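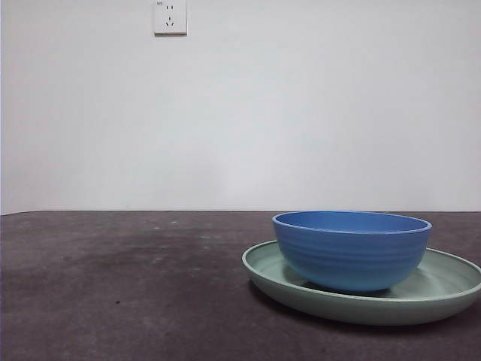
How I keep the medicine cabinet from turning into a junk drawer

I went looking for a thermometer last April with a kid running hot on the couch, and what I found was three half-empty bottles of cough syrup, a tube of something with the label rubbed off, and a box of allergy pills that had expired before we moved to Stulaswood. The thermometer was in the bathroom cabinet too, behind all of it, with a dead battery. So that was the week I finally got serious about the home medicine stash, and I've kept it up ever since (mostly!). These are the things that stuck.

Get it out of the bathroom

I know it's called a medicine cabinet. Mine has toothpaste and razors in it now. Showers make that room warm and steamy several times a day, and most pills want somewhere cool and dry. Ours live on a high shelf in the hall closet, in a plastic bin with a latching lid. If you have little ones or grandkids who visit, go higher than you think you need to, and put the bin away every single time, even if the next dose is in four hours. I used to leave the children's fever reducer on the counter overnight and I don't anymore.

Read the labels for fridge stuff

A few things do need to be cold, like some liquid antibiotics after the pharmacy mixes them. I put those in a small lidded tub on the middle shelf of the fridge. The door gets too warm with all the opening and closing, and the very back of mine freezes lettuce, so I don't trust it with a prescription. Write the throw-away date on the lid with a marker, big.

Sort by what's wrong with you

I tried alphabetical once. It lasted a week. At two in the morning I am not thinking of a drug name, I'm thinking "stomach." So I have zip bags inside the bin:

Fever and aches
Stomach
Allergies and itching
Colds
Cuts and burns

Kids' versions go in their own bag with the dosing syringe that came with them. Keep that syringe with its own bottle! They aren't all marked the same way, and a kitchen spoon isn't a measuring tool. If you've lost the syringe, ask at the pharmacy counter. Ours in Monarden has handed me one free every time.

Do a clear-out twice a year

I do mine when the clocks change, same as the smoke alarm batteries. Dump the bin on the bed, check every date, wipe out the crumbs and the mystery stickiness. My first go I pulled out 33 expired items, and I am including lozenges in that, but still. These days it's more like 9.

For the old stuff, look for a drop box first. A lot of pharmacies have one, and so do plenty of police stations. Don't flush anything unless the label or the pharmacist tells you to. When I can't get to a drop box, I mix the pills with used coffee grounds in a bag, seal it, and put it in the trash. Scratch your name and prescription number off the empty bottles before they go out, too. A black marker doesn't really cover it on the shiny labels, so I peel them.

Tape a list inside the lid

Mine is one index card. It has everybody's weight (the kids' doses go by weight), everybody's allergies, the pharmacy's number and the number for poison control. I update it in pencil. My sitter loves it. There's also a scrap of paper in the bin where we write down what was given and when, after a night when two of us parents very nearly gave the same dose to the same child 11 minutes apart.

Check the active ingredient

Cold-and-flu combos are sneaky. The daytime one, the nighttime one and the plain pain reliever can all have the same thing in them, and it adds up fast. I circle the active ingredient on each box in red pen the day I buy it. If I'm not sure two things can go together I call and ask, and the pharmacist has never once made me feel silly about it.

What I restock every fall

Before cold season I go through the bin and top up, always the store brand if the ingredient matches. My list:

Saline spray
Oral rehydration packets
Bandages in the big size, which we run out of first
Thermometer batteries
Honey for coughs (not for babies under one)
Plain crackers, which aren't medicine but get eaten like it

I buy small bottles now. The giant one is cheaper per pill, sure, but we never finished one before the date went, and then I was paying for the trip to the drop box as well.

Next I need to tackle the travel kit, which at the moment is a sandwich bag with a single bandage and some antacids stuck to the bottom.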